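3 Die Auftragsbücher der Werkstatt Huet als Quelle

In den beiden vorigen Abschnitten wurde die Gründung der Goldschmiedewerkstatt Huet und ihr Umzug nach Fleddale behandelt. Im Folgenden geht es um die Frage, wie die Werkstatt in der Zeit zwischen den Kriegen zu ihren Kunden kam und welche Arbeiten sie für diese Kunden ausführte. Die bisherige Literatur hat sich fast nur mit den großen Stücken beschäftigt, also mit den Colliers und den emaillierten Dosen, die auf Ausstellungen gezeigt wurden. Von diesen Stücken konnte eine Werkstatt dieser Größe jedoch kaum leben. Der Alltag bestand aus Reparaturen, aus dem Umfassen alter Steine und aus kleinen Bestellungen zur Taufe oder zur Hochzeit.

Die wichtigste Quelle hierfür sind die Auftragsbücher. Erhalten sind 10 Bände in Halbleder, die zusammen etwas ungleich über den Zeitraum verteilt sind. Der erste Band ist sehr ausführlich geführt, mit Name und Wohnort des Kunden, Gewicht des Materials, vereinbartem Preis und dem Tag der Abholung. Später werden die Einträge kürzer. Es ist anzunehmen, dass der Schreiber gewechselt hat, denn auch die Handschrift ist eine andere, und die Abkürzungen für die Legierungen folgen nicht mehr dem gleichen System.
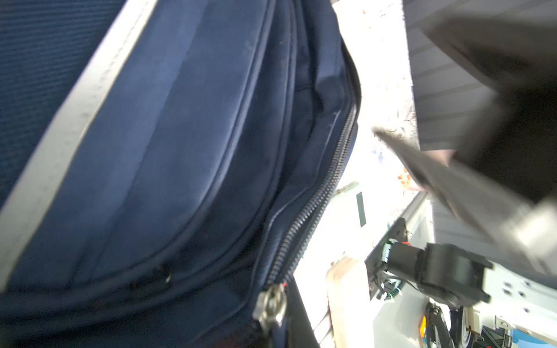
Für die vorliegende Untersuchung wurden 176 Einträge vollständig transkribiert und nach der Art der Arbeit geordnet. Die Auswahl ist nicht zufällig. Aufgenommen wurden alle Aufträge, bei denen der Kunde einen Wohnort in Prurkdale angibt. Dieser Ort liegt eine knappe Tagesreise von Fleddale entfernt und besaß eine eigene Goldschmiede, sodass man erklären muss, warum die Kundschaft dennoch den weiteren Weg auf sich nahm. Der Preis allein kann der Grund nicht gewesen sein. Wo sich die Preise vergleichen lassen, ist Huet bei einfachen Ringen sogar etwas teurer als die Konkurrenz.

Auffällig ist dagegen der hohe Anteil von Umarbeitungen. Die Kunden brachten ein geerbtes Stück, meistens eine Brosche oder ein Paar Ohrgehänge, und verlangten, dass daraus etwas Modernes gemacht werde. Das alte Gold wurde gewogen und auf den Preis angerechnet. Der Goldschmied hatte bei dieser Arbeit also weniger Materialkosten, aber er trug das Risiko, dass ein Stein beim Ausfassen beschädigt wurde. In einem Fall, der im vierten Band über mehrere Seiten verfolgt werden kann, führte ein gesprungener Smaragd zu einem längeren Streit, und der Auftrag wurde am Ende ohne Berechnung der Arbeit ausgeliefert.

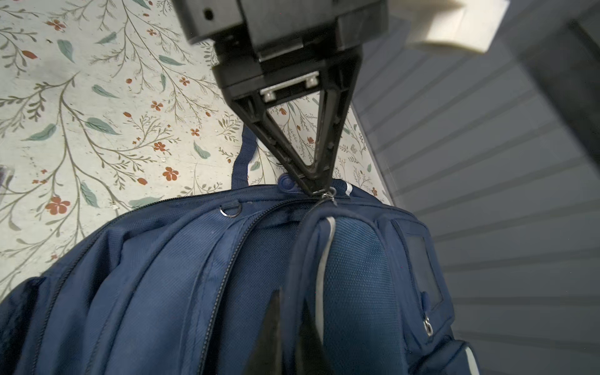 Arbeitsbereich Schmuck- und Luxusgewerbe, Forschungsstelle Fleddale

Die Entwurfszeichnungen wurden getrennt von den Büchern aufbewahrt. Es handelt sich um lose Blätter mit Bleistift und Gouache, häufig auf grauem Papier, damit das Weiß der Diamanten besser zur Geltung kommt. Der Bestand umfasst nach der vorläufigen Zählung bis zu 900 Blätter; eine genaue Zahl ist schwierig, weil manche Entwürfe zerschnitten und auf neue Bögen geklebt worden sind. Nur bei einem kleineren Teil ist eine Auftragsnummer notiert. In allen anderen Fällen muss die Verbindung zwischen Zeichnung und Eintrag über das Motiv oder über die Zahl der Steine hergestellt werden, was naturgemäß unsicher bleibt.

Diese Zuordnung hat vor allem Ysaline Arnaud geleistet, deren Verzeichnis mit dem Stand vom 23. August 2023 hier zugrunde gelegt wird. Arnaud unterscheidet zwischen gesicherten, wahrscheinlichen und möglichen Verbindungen. Ich übernehme diese Einteilung, weiche aber bei der Gruppe der Blattmotive davon ab. Meiner Meinung nach sind mehrere dieser Blätter keine Entwürfe für einen bestimmten Kunden, sondern Vorlagen, die im Laden gezeigt wurden. Dafür sprechen die abgegriffenen Ecken und der Umstand, dass auf der Rückseite zwei verschiedene Preise stehen können.

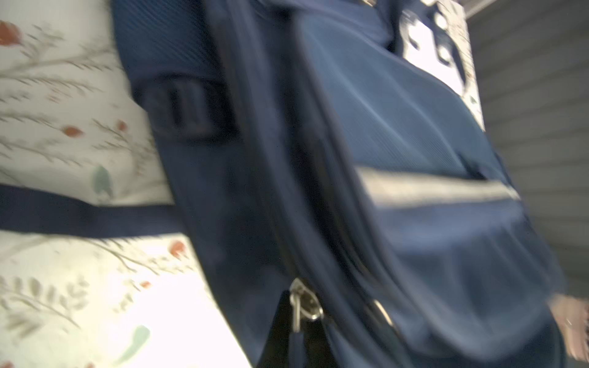 Abb. 3: Marineblaue Tasche auf weißem Stoff mit Pflanzenmuster, links der flache Gurt.

Ein besonderes Problem bildet die Serie, die in den Büchern unter dem Namen »Dimness« erscheint. Der Name ist englisch und in der Umgebung der sonst nüchternen Bezeichnungen sehr ungewöhnlich. Gemeint sind Broschen und Anhänger in geschwärztem Silber mit Mondsteinen, die in einer matten Fassung ohne Glanz gehalten sind. Die ersten Stücke wurden im Juni verkauft, also außerhalb der üblichen Saison, und es gibt keinen Hinweis auf eine Anzeige in der lokalen Presse. Trotzdem bestellten gerade die Kunden aus Prurkdale mehrmals nach. Die Vermutung liegt nahe, dass die Stücke durch Verwandte bekannt wurden, zumal sich dieselben Familiennamen in kurzen Abständen wiederholen.

In der älteren Forschung wurde »Dimness« als eine Art Trauerschmuck gedeutet. Das dunkle Silber scheint dies zunächst zu bestätigen. Die Einträge selbst geben aber als Anlass Verlobungen und Geburtstage an, und bei keinem der transkribierten Aufträge ist von einem Todesfall die Rede. Man sollte die Serie deshalb eher im Zusammenhang mit der Mode der Zeit betrachten, in der eine matte Oberfläche als vornehm galt.

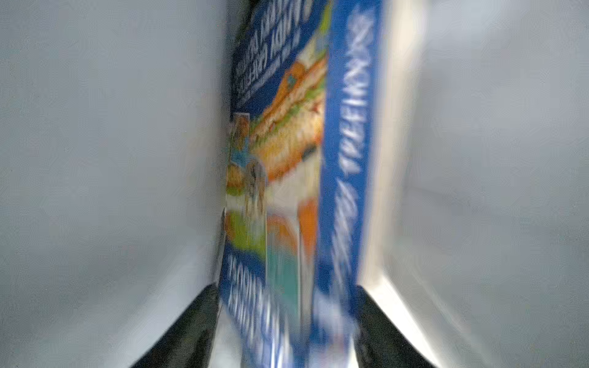 Über die Zahlungsweise geben die Bücher nur teilweise Auskunft. Die Anzahlung wurde am linken Rand vermerkt, der Rest bei der Abholung gestrichen. Wo der Strich fehlt, kann das Stück unbezahlt geblieben sein, es kann aber auch eine Nachlässigkeit vorliegen. Das Kassenbuch, mit dem man diese Fälle prüfen könnte, ist nicht erhalten. Auf eine Berechnung des Umsatzes wird hier deshalb verzichtet. Der folgende Abschnitt behandelt die Lieferanten der Steine, für die eine eigene Korrespondenz vorliegt.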